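Wrapping and posting: what changes for the spring swap

The parcel swap runs again in April, and the sign-up sheet is now open. Last year we sent 700 parcels between members, and most of them arrived in good order. A fair number did not, and the complaints were nearly all about the wrapping. Nighat Satti has gone through the forms that came back and the notes below are drawn from them.

Boxes first. Use one that is slightly too big for what you are sending and fill the gaps. A box that bulges will split along the tape, and a box with room to rattle will have its corners pushed in by whatever is stacked on top. Old cereal boxes are too thin for anything heavier than a scarf. If you are reusing a delivery box, black out the old label and any barcodes. Three parcels last year went back to the shop they first came from, and one of those has never been seen again.

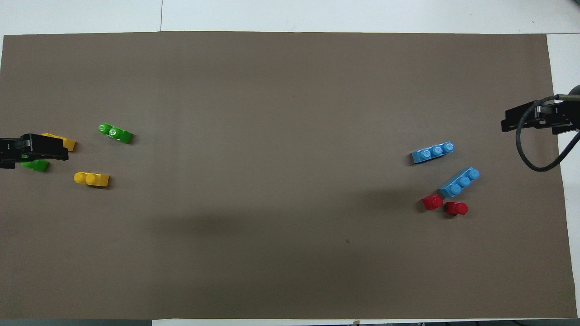
Brown paper is still the cheapest outer layer, and we would like everyone to use it again this year. Buy it on a roll if you can, as folded sheets tend to tear along the creases. Cut more than you think you need. Lay the sheet flat on a table before the box goes anywhere near it, with a bit of bare tabletop left showing round the sides, so that you can get your fingers under the paper when you come to fold. It does not matter if the sheet sits a little crooked. Fold the long sides over first, tape them down, then do the ends.

Tape should be the brown packing sort, 48 mm or wider. Sticky tape from the desk drawer lets go in a cold van. String is best left off, as it catches in the sorting machines and several post office counters now refuse it.

Write the address straight on the paper in black marker and put your own on the back in smaller letters. Include the postcode on both. Your swap number goes in the bottom left corner. If yours is 2357, write 2357 and not your initials, as we had two sets of the same initials last time and it took most of a month to sort out.

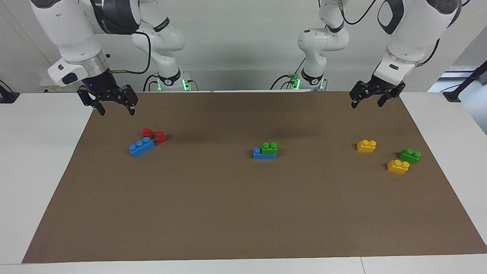 Nives Fiore wrote in to say that she gave up writing on the paper years ago, as marker runs in the rain, and that a plain white label with clear tape over it has never failed her. She also asks that people stop using padded envelopes for jam. Both points are fair. Labels are fine as long as they are stuck down on all four edges.

On costs, the limit stays at £11 for contents, postage not included. Please weigh the parcel at home before you go to the counter.
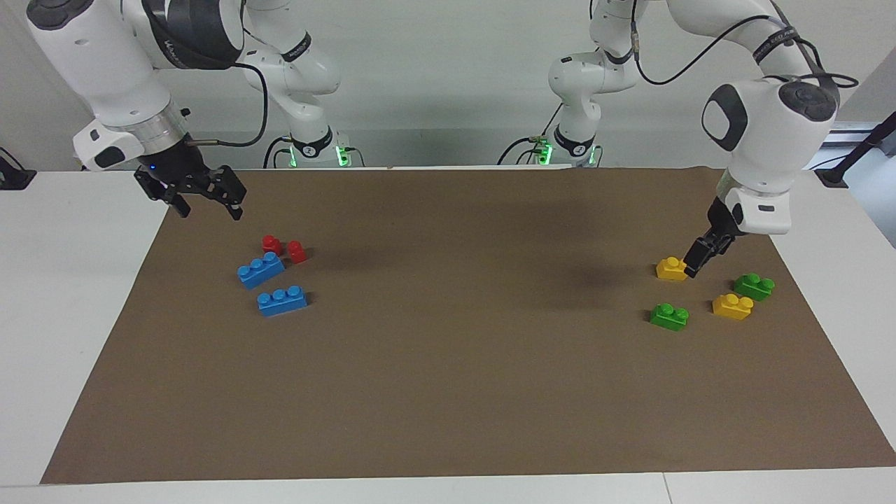
Kitchen scales will do for anything up to 3 kg. For heavier parcels, stand on the bathroom scales with the box and then without it, and take one figure from the other. Keep the receipt until your partner tells you the parcel has come, as we cannot make a claim for you if it has gone in the bin.

Names should reach us by the end of the month. Partners will be sent out by post, with a spare address label in each envelope.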